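ok thread on buying a couch online in a small apartment, bc I spent all of January on this and somebody should get some use out of it

1/ measure the stairs before you measure the living room. I did it the other way around. my stairwell has a turn at the second landing and it is TIGHT. tape measure, painters tape on the wall, the whole deal

2/ "fits through standard doors" means nothing. my building is from before standard doors. mine is 70 cm clear with the door off the hinges. yes I took the door off the hinges

3/ look for the diagonal depth on the spec sheet. Hellström lists it. Mutberg doesn't, you have to email them, and it took 11 days to get a number back. the number was for a different couch

4/ fabric samples. order them. order more than you think. put them on the floor by the window in the morning and then again at night with the lamp on. I had a "warm sand" that went straight up pink after 6 pm

5/ gray is boring, I know, my sister has told me. I have a dog and a rug with a lot going on. gray it is

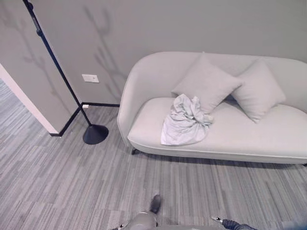

light gray, curved back, pillows to match

6/ curved backs – love the look, but check how much actual seat you get. the arms eat into it. sit in one at a store if you can, any brand, just to see where your elbows go

7/ legs!! short legs look great and then you try to get a vacuum under there. ask for the floor clearance. if it's less than your vacuum head you are going to be on your knees with a hose every weekend

8/ one thick seat cushion vs two: one means no crack for the remote to fall in. also means two people roll toward the middle. pick your problem

9/ ok money. my budget was 600. final was 709 with delivery to the door. delivery to the CURB was a lot less and I thought about it for one whole evening and then remembered the stairs

10/ read the return policy out loud to yourself. Werinness will take it back but you pay the freight and it has to be in the original box. who is keeping a couch box. where

11/ Retitis had the nicest fabric by far and a 14 week wait. if you're not in a rush, go look at them. I was sitting on a camping chair so I was in a rush

12/ delivery day: clear the hallway the night before. shoes, coats, the bike. put the dog in the bedroom. have the door off alredy

13/ keep the little bag of spare leg screws and felt pads. tape it to the underside of the frame. my last one is in a drawer somewhere, or it isn't

few people asking about slipcovers – haven't tried any on a curved shape, the ones I looked at were all for square arms. if you've found one that works send me the link pls

also no I'm not doing a thread on rugs. maybe in spring

edit: it's 70 cm not inches, sorry, that would be some door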